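Search this board... Go

Renting & Letting > Deposits, Inventories, Moving Out

Reading time: 5 min

Topic: Landlord wants 200 for "cleaning" after I left the apartment clean

rafia_j wrote:

Good evening to all. I am new on this board, and English is my third language, so please be patient if I use a wrong word.

I moved out of a one-bedroom apartment at the end of April. The building is the old Skondow house, some of you may know it, the one with the green stairwell. I lived there three years. My deposit was 2,000 and the landlord has returned it minus 200. The reason he gives is one line in an email: "professional cleaning, kitchen and bath."

I cleaned that apartment for two days. I took the oven door off. I washed the inside of the window frames with an old toothbrush. My friend Nasrin Hassanpour helped me and she is more strict than any landlord.

My questions are these. Must he show me a bill from a cleaning company? And is it normal that I did not get a walk-through on the last day? He said on Saturday he was busy and I should leave the keys in the box.

Rafia Jatoi

----------

tallhedge wrote:

Welcome. First thing, read your lease and look for the word "cleaning." Some leases say the tenant pays a flat fee at the end no matter what. Whether that holds up depends on where you live. You didn't say which state or country, and that changes the answer a lot.

Second, did you sign a move-in checklist?

----------

rafia_j wrote:

Thank you for the fast reply. I have the lease in front of me. It says the apartment must be returned "in the same state of cleanliness as received, except normal wear." There is no flat fee in it.

Yes, there was a move-in checklist. Four pages. For the kitchen it says "oven: used, some marks" and "hood: greasy." So the kitchen was not perfect when I got it. I had forgotten this until I read it again today!

I prefer not to write my city here, I hope you understand.
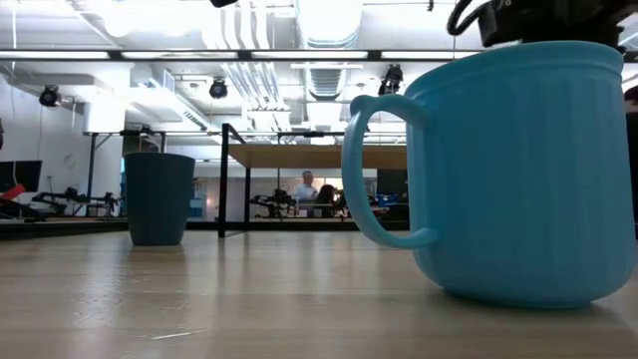 I should also add that the manager changed in the second year. The first one was Mr. Rácz, who was very correct and wrote everything down. Now it is a company called Hunia and they answer emails only when they want to. The checklist has the signature of Mr. Rácz and mine.

----------

keybox_kate wrote:

Then you are in good shape. "Hood: greasy" in writing from their own side is gold. Write to Hunia, attach the checklist, ask for an itemized bill with the date of the cleaning and the name of the cleaner. Give them a deadline. Be polite and short.

Do you have photos from the day you left?

----------

rafia_j wrote:

I have 127 photos. Nasrin took most of them. She opened every drawer.

----------

keybox_kate wrote:

Ha, please tell Nasrin she can move me out next time. Don't send them all. Pick the oven, hood, sink, tub, toilet and floor, and say the others are available.

----------

mr_duplex wrote:

I'll give the other side, as I rent out two units myself. Tenants always believe they left it clean. I believe them that they worked hard. But I have to hand over a place the next family will walk into in socks, and grease on top of a hood you don't see unless you stand on a chair. 200 for a kitchen and bath is not a crazy price where I live. Last time I paid more.

Also, you say two days of work. You are 10 percent short on a deposit. Is it worth the fight?

----------

tallhedge wrote:

The price isn't the question, Duplex. The question is if they can charge it at all when their own paper says the hood was greasy on day one. She owes them the same condition, and a better one is their expense.

----------

mr_duplex wrote:

The hood, okay. The email says kitchen AND bath. What does the checklist say for the bath?

----------

rafia_j wrote:

This is a fair question. For the bath it says "clean, one chipped tile by the door." So for the bath I have only my photos. In the photos it looks clean to me, but of course I am not neutral.

About whether it is worth it: for me, yes. I don't want to be unfriendly with anybody. But if they had come on Saturday and shown me something dirty, I would have cleaned it in ten minutes and we would not have this discussion.

----------

mr_duplex wrote:

That part I agree with. Skipping the walk-through was lazy. I always do it with the tenant present.

----------

old_lease_larry wrote:

I would skip the letter and go to small claims right away. These companies only move when they get court papers. I used one of the forms on Justia as a starting point and filled in my own details.

----------

keybox_kate wrote:

Bad advice, sorry Larry. Many courts want to see that you asked in writing first. And be careful with forms, they have to match the place where she lives. A tenant advice office will look over a letter for free in many cities.

----------

old_lease_larry wrote:

Mine went fine without a letter. But okay, every place is different.

----------

rafia_j wrote:

I have sent the letter this morning, by email and also by registered mail. I asked for the bill and I gave them two weeks. I attached the kitchen page and six photos. I did not write anything angry. Nasrin took out one sentence which she said was "a little bit angry."

----------

rafia_j wrote:

Hello again. Hunia has answered. They did not send any bill. They wrote that "as a gesture" they will return the part for the kitchen, and they keep 60 for the bath.

Should I accept it?

----------

mr_duplex wrote:

Take it.

----------

tallhedge wrote:

I'd ask one more time for the bill for the bath. No bill is a sign to me that there was no cleaner. But first check that accepting the kitchen money doesn't mean you agree to the rest. Look for words like "full and final."

----------

rafia_j wrote:

The words "full and final" are there, in the last line. I had read over them. I will write back tonight and ask for the bath bill before I sign anything. Thank you to all, also to mr_duplex.

Filed under: Security deposits, Move-out cleaning, Letters to landlords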